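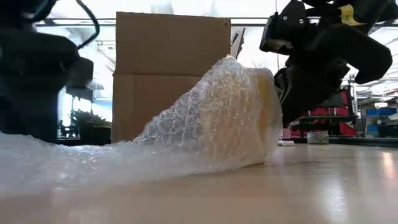 Movie props and film collectibles are bought with great care and then mailed like old shoes. I have sold lobby cards, press kits, 16mm shorts and one very ugly rubber bat, and I have received parcels from people who think a single sheet of newspaper is a packing material. Clear bubble wrap pulled up and around a bulky item, with plenty of slack still lying across the tabletop, is how a job should look halfway through. If you are measuring the wrap to the exact inch, you are going to lose.

What follows is how I do it at my kitchen table, updated 25 September 2026 after a bad week with a reel can.

Posters, rolled

Roll them with the picture side in if the paper is old, and don't roll them tight. Three inches across is as narrow as I go. Slip a sheet of acid-free tissue around the outside before it goes in the tube. Triangular tubes don't roll off the porch. Round ones do, and mine has.

Never put a rubber band on a poster. A strip of plain paper, taped to itself and not to the poster, holds the roll shut. I bought a French one-sheet for The Lamps of Stultau that had been banded since the Carter administration, and it now has a waist.

Posters, folded

If it came folded from the distributor, leave it folded. Bag it, put it between two stiff boards bigger than the poster on every side, and tape the boards together at the corners. Write DO NOT BEND on it if it makes you feel better. My mail carrier regards this as a suggestion.

Lobby cards and stills

Sleeves first, then boards. Stills stick to each other in a damp room, so don't stack them bare, even for "just tonight." I lost most of a set from Gasavent in February by leaving it on top of the dryer.

Reels

Tape the can lid in four places with something that peels off clean. Stuff the space around the hub with crumpled tissue so the reel can't rattle. If you open a can and smell vinegar, close it again and keep it well away from the rest of your shelf. Wrap the can twice, bubbles facing in, and stand it on edge in the box.

Props

Anything foam rubber gets tissue before plastic. Old latex will bond with bubble wrap in a hot attic, and you'll own a monster with a very regular skin condition. Hard props can go straight into the wrap. Wrap the thin parts on their own first (fingers, antennae, sword tips) and then the whole thing.

The box

Two inches of padding on all sides, including the bottom, which everyone forgets. Pick it up and shake it. If you hear anything, open it and start over. I paid $65 for a ray gun that could be heard from the driveway.

Insure anything over $300. Take pictures before you seal it up, one of them with the label showing. Gerrit Kruger, who bought my Lovard press kit, asked for a photo of every page, all 52, and I grumbled about it for days. Then the box arrived with a boot print on it and I stopped grumbling.

Save your used wrap if the bubbles still hold air. Hide it from children and brothers-in-law.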